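Magazin > Handel & Technik > Automatisierung

Der Korb war nicht im Budget

September-Ausgabe, Redaktion Handel & Technik

Wer einen Roboter kauft, kauft zuerst einen Tisch. Bei Drirent, einem Filialisten mit Sinn für Obst und Gemüse, stand im ersten Finanzplan genau eine Zeile: Roboter. Zwei Angebote lagen vor, von Wovix und von Sterer, beide mit viel Glanzpapier und wenig Fußnoten.

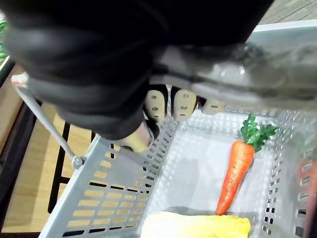 Die Fußnoten kamen später, an einem Freitag, per Mail. Fingerpolster gelten als Verschleißteil: 524 Euro der Satz. Die Einweisung kostet 2.662 Euro, Anfahrt extra -- und der Anfahrende isst gern zu Mittag.

Seither rechnet man bei Drirent vom Einkaufskorb her. Was soll hinein, wie oft am Tag, und wer räumt ihn wieder aus? Das Planungsbüro Ogundipe machte daraus eine Tabelle mit fünf Spalten, von denen die letzte »Sonstiges« heißt und mit Abstand die teuerste ist.

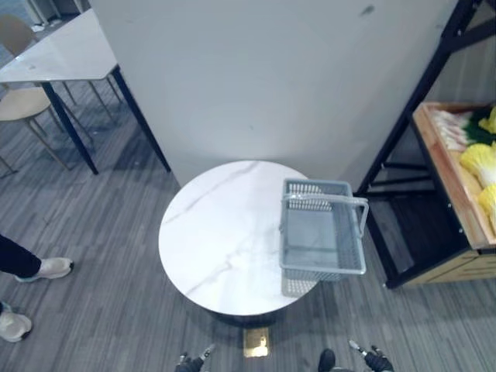
Sterer bietet inzwischen Miete an, Wovix einen Wartungsvertrag, der sich liest wie eine Ehe mit Gütertrennung. Entschieden ist nichts. Die Zeile »Roboter« gibt es noch, sie steht jetzt ziemlich weit unten -- gleich hinter den Tischen.
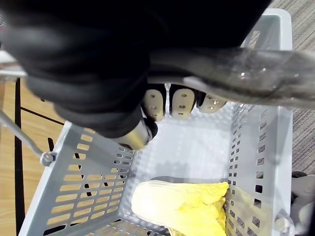
Greifer mit Plastikbeutel über dem Korb, darin ein Kohl.

Kontakt | © Handel & Technik | Nach oben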